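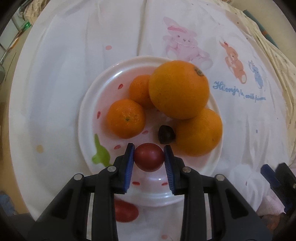
Brerker Ash Vacuum: Review After a Full Heating Season

We heat most of the house with a wood stove, and there's a pellet insert in the den that runs on the coldest nights. Between the two of them I was carrying out a lot of ash with a shovel and a metal bucket, and a fine gray film settled on the mantel every time. I bought the Brerker ash vacuum last October to deal with that. I've now used it through one whole winter and into spring.

What comes in the box

The canister, a metal-lined hose, two wands, a crevice nozzle, a flat floor nozzle, one pleated filter and one cloth pre-filter. Assembly is four latches and a handle screw. The instructions are short and the drawings are clear enough. The hose locks into the canister with a quarter turn and hasn't come loose on me.

Capacity and power

The canister holds 4 gallons. In practice you want to stop well before it's full, as the suction drops once the ash gets near the bottom of the filter. With the wood stove cleaned twice a week, I empty it every third cleaning. The pellet insert makes so little ash that it hardly counts.

Suction is good on fine ash and fair on anything bigger. Bits of charcoal the size of a walnut get stuck at the nozzle, and I pick those out by hand before I start. It handles pellet dust very well, including the stuff that packs in behind the burn pot. The crevice nozzle is narrow enough to get in there without taking the side panel off.

Noise

It's loud. You can't hold a conversation next to it, and the dog leaves the room. It is quieter than my shop vacuum, though, and a cleaning takes only a few minutes.

Dust

I bought it for this, and it does the job. With the pre-filter fitted, I see no dust coming out of the exhaust. I ran it once without the pre-filter to find out if it mattered, and the main filter clogged before I finished the firebox. Leave the pre-filter on.

Emptying is the messy part. The lid comes off with the filter attached, and the filter sheds ash if you swing it around. I take the whole thing out to the driveway, tap the filter against the inside of the canister, wait a minute and then lift the lid away. Ash goes into a metal can with a tight lid, kept on gravel away from the house.

Cold ash only

The label says cold ash only, and it means it. The hose is lined with metal, but the filter will burn like any other filter, and coals can stay alive under ash for days. I let the stove sit out overnight at the very least, then stir the ash with a poker and hold my hand over it before the vacuum comes anywhere near. If I have any doubt I go back to the shovel and bucket.

Filters and parts

The pleated filter is rated for 12 months. Mine looks tired but still works after one season. I ordered a spare from Rekwood, a stove parts dealer, and it arrived in three days and fit without trouble. The cloth pre-filter can be washed in plain water, but it has to be bone dry before it goes back on. Damp ash turns into paste.

Compared with the others

My brother-in-law has the Zamier, which costs less. It's lighter and has wheels, and the wheels are nice to have on a hard floor. Its hose is shorter and stiffer, and there's no pre-filter, so it clogs sooner. For a pellet stove alone I'd say the Zamier is fine. I also borrowed a Frandsen for one weekend. It pulls harder than either of them and has a knob that shakes the filter clean, but it's heavy, and I didn't like carrying it up the cellar stairs.

What I'd change

The cord is too short. From the nearest outlet I can just reach the stove, and I need an extension for the insert. The Brerker also has no wheels, and the handle digs into your fingers when the canister is full. The power switch is on top where ash lands on it, so I wipe it off after each use.

It won't do anything for the chimney, of course. We still have the flue swept every year, and the sweep brings his own equipment.

Rating: 4 out of 5. I'd buy it again for a wood stove in regular use.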